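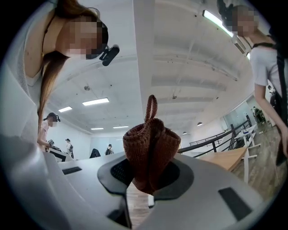 4. Cronometragem – tapetes, caixa Eklund e ligação ao Darnley

Aplica-se à linha de partida, à meta e ao ponto intermédio de Andthorpe. Para a prova infantil ver secção 7, a montagem é outra (um tapete só, sem relógio).

Antes de começar: ler 4.1 até ao fim. São duas páginas.

4.1 Material

Conferir contra a folha colada na tampa da mala. Se faltar alguma coisa, avisar logo, não às seis da manhã de domingo.

Por ponto de leitura:
– caixa Eklund com antena GPS e chave
– tapetes (quatro na meta, quatro na partida, dois no intermédio)
– cabos de antena, um por tapete, numerados
– bateria externa e carregador
– fita de chão larga, preta
– passa-cabos de borracha
– chip de teste preso ao cordão amarelo

Só na meta:
– relógio de pórtico, tripé, extensão
– portátil com o Darnley instalado e o ficheiro de inscritos já carregado
– impressora pequena + dois rolos de papel

Nota: os cabos de Satness e os de Andthorpe parecem iguais, não são. Os de Satness têm ficha com rosca. Não forçar.

4.2 Carga das baterias

1. Ligar todas as caixas à corrente na quinta-feira ao fim do dia. Na véspera é tarde de mais se houver uma bateria com defeito.
2. Luz laranja – a carregar. Luz verde fixa – pronta. Verde a piscar é erro de temperatura: desligar, esperar, voltar a ligar.
3. No ecrã, Menu > Energia. Tem de marcar pelo menos 70 %. Abaixo disso não sai do armazém.
4. Desligar com a chave e não só no botão. No botão fica em espera e gasta bateria a noite toda.

Cuidado: não carregar as caixas dentro da mala fechada. Aquecem.

4.3 Colocação dos tapetes

1. Marcar a linha no chão com giz, perpendicular ao percurso. Usar a linha do medidor oficial, há um prego com anilha junto ao lancil. Se não aparecer o prego, telefonar ao Lakmal Mondal antes de colar seja o que for.
2. Varrer. Areia por baixo do tapete = tapete a fugir com os primeiros atletas.
3. Estender os tapetes com a seta virada para o sentido da corrida. Encostar bem uns aos outros, sem sobrepor.
4. Deixar as fichas todas do mesmo lado, o lado da caixa.
5. Colar primeiro a borda da frente, depois a de trás, por fim as pontas. A fita fica metade no tapete, metade no alcatrão.
6. Passar os cabos pelo passa-cabos. Nada de cabos soltos no corredor dos atletas em cadeira de rodas.
7. Caminhar por cima, ida e volta. Se alguma borda levantar, refazer esse troço.

Cuidado: chapas e grades metálicas perto da antena estragam a leitura. As tampas de saneamento também. Se houver uma tampa debaixo da linha, montar o tapete de reserva logo a seguir e registar a distância na folha de ponto. O Darnley corrige.

Nota: com chuva, a fita só pega com o chão enxuto. Levar panos. Em último caso pesos de borracha nas pontas, nunca pedras.

4.4 Ligar a caixa Eklund

1. Pousar a caixa em cima da mesa ou da própria mala, nunca no chão molhado. Antena GPS com vista para o céu.
2. Ligar os cabos por ordem. Cabo 1 na porta 1, e por aí fora. A ordem conta, o relatório de erros usa o número da porta.
3. Rodar a chave para ON e esperar pelo sinal sonoro duplo.
4. Confirmar a hora no ecrã. Comparar com o relógio de pórtico. Se a diferença não for zero: Menu > Hora > Sincronizar GPS. Repetir até bater certo.
5. Menu > Ponto. Escolher PARTIDA, META ou INTERM. É aqui que há mais enganos. Confirmar em voz alta com o colega.
6. Menu > Antenas. Todas as portas em uso têm de estar a verde. Porta a vermelho, ver 4.8.
7. Apagar leituras antigas: Menu > Memória > Limpar. Pede código. O código está na folha do coordenador, não se escreve na caixa.

Cuidado: limpar a memória não tem volta atrás. Se a caixa vier de outra prova e não tiver a etiqueta "descarregada", copiar primeiro para a pen.

4.5 Carregar os inscritos no Darnley

1. Abrir o Darnley e escolher a prova. Confirmar o nome e a distância no cabeçalho.
2. Inscritos > Importar. Ficheiro em CSV, separado por ponto e vírgula. Com vírgula os nomes compostos ficam partidos em duas colunas.
3. Verificar o total no rodapé. Na meia maratona de Satness são 969 dorsais. Se der outro número, parar e comparar com a lista do secretariado. Normalmente são trocas de última hora que ficaram em duplicado.
4. Verificar os escalões. Quem não tem data de nascimento cai em "Sem escalão" e depois não aparece no pódio. Corrigir já.
5. Inscritos > Chips > Associar. Passar um dorsal de cada série no leitor de secretária e ver se aparece o nome certo.
6. Guardar. Fazer cópia na pen. Guardar outra vez.

Nota: os dorsais de reserva começam no 1001. Não usar os números em falta no meio da lista mesmo que estejam livres, baralha a lista da assistência médica.

4.6 Teste com o chip amarelo 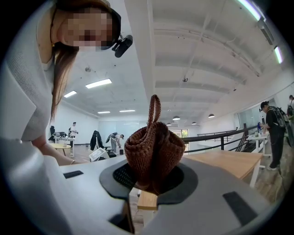
Fig. 4.2 – Camisola de malha cinzento-clara e pulseira fina no pulso.

O teste faz-se em cada ponto, com tudo montado, e repete-se depois de qualquer mexida nos cabos.

1. Pôr o Darnley em modo Teste. A barra de cima passa a azul.
2. Com o chip à altura da cintura, atravessar cada tapete a passo. Uma leitura por passagem.
3. Repetir a correr.
4. Repetir com o chip no atacador, para os atletas que vêm com chip próprio.
5. Passar na junta entre dois tapetes. É o sítio mais fraco. Se falhar aqui, encostar melhor os tapetes e voltar ao passo 2.
6. Ficar parado a dois metros da linha. Não pode haver leitura nenhuma. Se houver, baixar a potência um nível em Menu > Antenas > Potência.
7. Registar na folha: ponto, hora, quem testou, nível de potência.
8. Tirar do modo Teste. A barra volta a cinzento.

Cuidado: esquecer o passo 8 custa a prova. As leituras em modo Teste não entram na classificação, e recuperá-las à mão demora a tarde inteira.

Guardar o chip amarelo na mala, fechada. No bolso de quem anda junto à linha dá leituras a torto e a direito.

4.7 Partida

1. Caixa da partida ligada 45 minutos antes. Meta igual. Intermédio pode ser meia hora antes.
2. Limpar leituras do aquecimento cinco minutos antes do tiro. Há sempre atletas a passar na linha para trás e para a frente.
3. Ao tiro, carregar em MARCA na caixa. Uma vez. Se falhar ou houver dúvida, não carregar de novo – apontar a hora do relógio de pórtico e introduzir depois no Darnley em Prova > Tiro.
4. Ver o contador a subir enquanto o pelotão passa. Se parar com gente ainda na linha, avisar pelo rádio, canal 3.
5. Deixar a caixa ligada mais 17 minutos depois do último atleta, para atrasados. Depois fecha.
6. Segunda pessoa com cronómetro manual, sempre. O papel não fica sem bateria.

Nota: se a partida for por vagas, uma MARCA por vaga. O Darnley pede o nome da vaga a seguir, há tempo para escrever com calma.

4.8 Problemas e o que fazer

Porta a vermelho
Trocar o cabo. Continua a vermelho: trocar de porta. Ainda vermelho, é o tapete. Usar o de reserva.

Erro 111 no ecrã
Sem sinal GPS. Afastar a caixa do pórtico e das tendas, esperar três minutos. Se não voltar, acertar a hora à mão pelo relógio de pórtico e escrever isso na folha.

Leituras a dobrar
Normal quando o atleta pára em cima do tapete a desligar o relógio. O Darnley fica com a primeira. Pedir ao pessoal da meta que mande andar as pessoas.

Atleta sem leitura na meta
Ver se passou no intermédio. Se sim, entra pelo cronómetro manual ou pelo vídeo, com a nota "M" ao lado do tempo. Se não passou no intermédio, não se lança nada sem falar com o Ikechukwu Adeleke, que é quem decide sobre classificações e reclamações.

Darnley deixa de receber
Quase sempre a rede. A caixa continua a gravar, não desligar. Voltar a ligar o cabo, Prova > Recuperar leituras. Se nada funcionar, pen na caixa, Menu > Memória > Copiar, e importar no portátil.

Impressora a sair em branco
Papel ao contrário.

4.9 Desmontagem

1. Só depois de passar o carro vassoura e de haver ordem pelo rádio. Intermédio primeiro, meta por último.
2. Copiar a memória de cada caixa para a pen antes de desligar. Colar a etiqueta "descarregada" na tampa.
3. Rodar a chave para OFF. Depois tirar os cabos, puxando pela ficha e nunca pelo fio.
4. Arrancar a fita devagar, na direção do tapete. Fita toda para o saco do lixo, não deixar bocados na estrada.
5. Limpar os tapetes com pano húmido, sem detergente. Enrolar com a seta para fora. Não dobrar.
6. Cabos em oito, com velcro.
7. Conferir pela folha da tampa e asinar. Material avariado leva fita vermelha e uma linha a dizer o que se passa – "não funciona" não chega.
8. Pens e folhas de ponto entregues em mão no secretariado.

Tapetes molhados: abrir no armazém no mesmo dia e deixar secar na vertical. Enrolados com água ganham bolor e as fichas oxidam.

Seguinte: secção 5, Publicação de resultados e prazo de reclamações.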